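Le bac en plastique, objet bête et indispensable

Rangement. On a tous chez soi une boîte crème qui ne sert à rien de précis et qu'on ne jettera jamais. Petite enquête sur une table blanche, un placard de cuisine et quelques idées reçues.

Octobre, sept heures du matin, l'atelier de Rogério Arruda. Café tiède, radio trop forte. Il m'a prévenu au téléphone : venez tôt, après je n'ai plus le temps. Moi non plus, ça tombe bien.

Rogério range chez les autres. C'est son métier depuis qu'il a quitté une entreprise de transport à Bragança, au nord du Portugal, où il remplissait des camions. Il en a gardé un vocabulaire - le plein, le vide, le calage - et une manie, celle de regarder le fond d'un meuble avant la façade. Les clients lui montrent leurs belles étagères. Lui se met à genoux et passe la main derrière.

« Il y a toujours dix centimètres de perdus. Toujours. Et des pâtes. »

Des pâtes, oui. On y reviendra.

Le sujet du jour, c'est le bac. Le contenant en plastique tout simple, sans couvercle, sans roulettes, sans étiquette à craie. Celui qu'on achète par lot un samedi de grande décision, enfin bref, un jour de pluie, et qui finit sous l'évier avec trois éponges et une clé qui n'ouvre plus rien. Pas cher, pas beau, pas moche. Hernik, une petite maison qui ne vend que ça ou presque, en a 90 modèles au catalogue. J'ai tout feuilleté. Au bout de vingt pages on ne voit plus la différence, au bout de quarante on la voit trop.

Car il y a des différences. La première, la hauteur. Un bac bas, on voit dedans, on attrape, on remet. Un bac haut, on empile à l'intérieur et le dessous disparaît. Rogério en a longtemps voulu aux bacs hauts. Il a changé d'avis dans une cuisine de six mètres carrés, chez une dame qui gardait ses spatules à plat dans un tiroir déjà bloqué par un fouet. Tout debout dans un bac, contre le mur, tiroir libéré. Il n'en a plus jamais dit de mal.

« Haut, c'est pour ce qui tient debout. Les louches, les rouleaux de papier, les baguettes rassies. Le reste, non. »

Deuxième différence, le bord. Droit, il coupe un peu les doigts quand c'est lourd. Évasé, il se prend mieux, mais deux bacs côte à côte laissent un jour entre eux, et sur une étagère de placard ça finit par compter. Il faut mesurer en haut, pas en bas. L'erreur classique : on relève la base, on commande, et le dernier bac ne rentre pas. J'ai fait exactement ça il y a deux ans. Il est toujours dans l'entrée, avec des gants dedans.

Troisième point, la couleur. Là on se dispute. Le transparent a ses fidèles, on voit ce qu'il y a dedans, argument imbattable. Sauf qu'on voit ce qu'il y a dedans. Un fatras bien rangé derrière du plastique clair reste un fatras, et l'œil ne se repose jamais. Le blanc franc jaunit, ou plutôt on le voit jaunir. Reste la famille des crème, ivoire, coquille, sable, tous ces noms pour une même teinte prudente. Rogério ne jure que par elle.

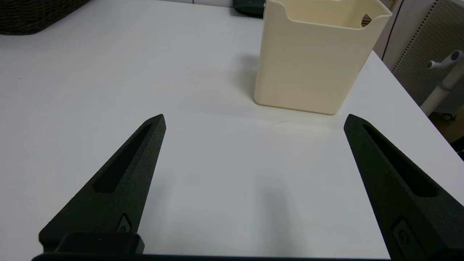
Le bac crème, haut et légèrement évasé, sur le blanc mat de la table.

Le crème a un autre avantage, il se marie avec à peu près tout. Carrelage ancien, bois clair, formica d'époque. Il prend la lumière sans briller. Et quand on le remplace cinq ans plus tard par un modèle d'une autre marque, l'écart de ton passe pour un choix. Essayez avec du bleu.

Nunska, qui tient boutique dans une ancienne mercerie, l'a bien compris : le mur du fond est entièrement beige. On entre, on croit à un rayon, c'est un nuancier. La vendeuse m'a conseillé de venir avec une photo de mon placard, porte ouverte. Je n'avais pas de photo. J'avais honte du placard, surtout.

Alors, comment on s'y prend ? Rogério commence par une surface vidée. Une table, un plan de travail, le sol à la rigueur si on a de bons genoux. On sort tout du meuble et on pose. Un seul bac à la fois à côté, jamais cinq. Avec cinq, dit-il, les gens remplissent. Avec un seul ils choisissent. Je l'ai vu faire dans l'après-midi chez un couple qui venait d'emménager et qui avait, déjà, quatre ouvre-boîtes. Un gardé. Longue négociation sur le deuxième.

Ensuite on laisse le bac à sa place pendant une semaine, sans y toucher autrement que pour s'en servir. Si on le déplace tous les soirs pour attraper autre chose, il est mal mis. Si on ne l'a pas ouvert du tout, enfin pas touché puisqu'il n'a pas de couvercle, c'est son contenu qui pose question. Les pâtes, donc. Les fonds de paquets, penne, coquillettes, trois nids de tagliatelles. Dans une maison sur deux, selon lui, elles dorment au fond du meuble du bas. Il les met debout, pinces à linge sur les sachets, dans un bac haut, à hauteur des yeux. Elles sont mangées dans le mois.

Côté budget, rien d'affolant. Pour une cuisine moyenne, comptez à peu près 100 euros si vous partez de zéro, beaucoup moins si vous fouillez d'abord chez vous. Et il faut fouiller d'abord. Les bacs sont déjà là, dans la salle de bains, au garage, sous un lit d'amis. Il y en a un chez moi qui a porté des Lego, des oignons puis des chargeurs, dans cet ordre.

L'entretien, vite. Eau tiède, savon noir, une éponge qui ne gratte pas. Le plastique rayé retient le gras et devient gris dans les angles, d'où l'intérêt des coins arrondis, qui se nettoient d'un coup de chiffon. Pour l'odeur d'oignon, bicarbonate une nuit, rincer. Pour le marqueur indélébile, un peu d'alcool, et du courage. Evitez le lave-vaisselle sauf mention sous le fond, certains en ressortent voilés et ne tiennent plus d'aplomb.

Sur les étiquettes, Rogério est tranchant. Pas d'étiquettes la première année. On change d'avis, on déplace, et on se retrouve avec « farine » écrit sur un bac de piles. Sa belle-sœur a acheté une étiqueteuse Takitz, elle a étiqueté l'étiqueteuse. Il me raconte ça sans rire du tout.

Je lui demande ce qu'il garde, lui, dans ses bacs à l'atelier. Il hausse les épaules. Des vis, des chiffons, le courrier. Un bac haut près de la porte pour les parapluies, parce que les clients les oublient et qu'il n'a pas le cœur de les jeter. J'en compte sept en partant. Il pleut, il m'en tend un, à carreaux, une baleine tordue. Je dois le lui rapporter avant la fin du mois.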